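Where Do All the Coffee Cups Go? My Semester Project on Takeout Cups at Ocampo Hall

5 min read

I drink a lot of coffee. I should say so at the start, in case you think you're about to read a report by somebody who carries a steel bottle everywhere and feels good about it. When I signed up for the waste module I had two used cups in my backpack (one of them from the week before, sorry), and that was pretty much how I picked my topic.

My question was simple. Brikar, the coffee counter on the ground floor of Ocampo Hall, sells most of its drinks to go, even to people who then sit down ten steps away. There's a paper recycling bin right by the door. So how many of those cups end up in the right place, and could a mug loan change anything?

First, a bit of background, which I had completely wrong. I thought a paper cup was paper! Most of them have a thin plastic lining on the inside to keep the drink from soaking through, and a lot of paper recycling plants can't deal with it. Ours in Onitton doesn't take lined cups at all. They need to go in the general trash, and the lid goes in with the mixed plastics if it's clean. I asked people in my own study group where they'd put an empty cup and nearly everyone said paper.

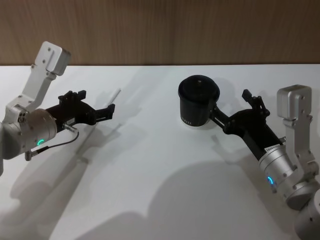
Ertuğrul Oral said I was blaming the wrong people, and that if a cup looks like paper and feels like paper and the bin says PAPER in big letters, then the sign is the problem. I argued with him for most of a lunch break and then rewrote my whole method section that night, so I guess he won.

What I did in the end was split the project into two halves. For the first half I left everything alone and just sorted the bins on the ground floor every afternoon with gloves and a kitchen scale. It's a gross job. Milk goes sour fast, and I'd recommend doing it before you eat. For the second half I put up a new sign ("Cups go in the trash. Yes, even paper ones.") and Brikar started lending out mugs through Ploralell, the deposit scheme the student union had been trying to get going since August. You pay a small deposit, you get a token, you hand the mug back at either counter and get your money. 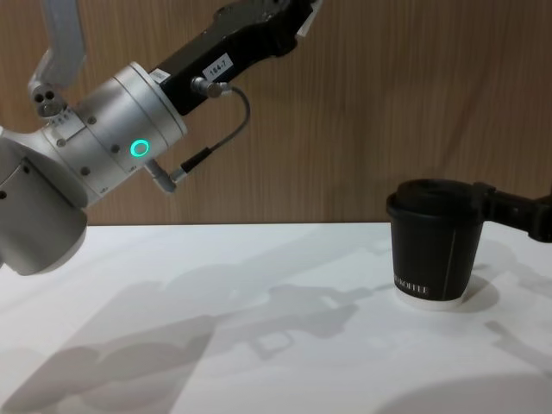
The mugs took a while to catch on. For the first few days I think the only borrowers were me and people I had personally bugged about it. Then the staff started asking "mug or cup?" at the register, before the drink was made, and that one question did more than my poster ever did. A few people told me they'd always assumed the mugs were for professors.

Now the numbers. Over the whole project I sorted 3,537 cups. In the first half, most of them were in the paper bin, and a single milky cup can ruin a good stack of clean paper under it, so that matters more than it sounds. After the new sign went up the wrong-bin pile shrank a lot, although it crept back up whenever the sign got moved for cleaning. Ploralell logged 700 mug loans, and 40 mugs never came back. I was upset about those until the woman who runs the dishwasher told me they lose more teaspoons than that. 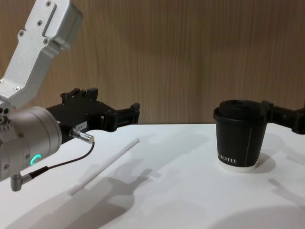

Photo: Ertuğrul Oral

I also ran a short survey and got 40 replies, fewer than I wanted. The main reason people gave for choosing a takeout cup was that they might have to leave in a hurry. Second was the lid, mostly from people who work next to a laptop and have had a bad experience. Price hardly came up, so I'm not sure a bigger discount would do much. A mug with a lid might! I asked Ploralell and they're looking at one, but it costs more to replace and doesn't stack as well.

Some things I'd do differently. I only covered the ground floor, and I know people carry their drinks upstairs and dump the cups there. I also started the sign and the mugs on the same day, and my advisor was quick to point out that I can't tell which one did what. She's right. If anyone wants to pick this up next semester, please start them two weeks apart. The scale is in the bottom drawer of the project cabinet and it needs new batteries.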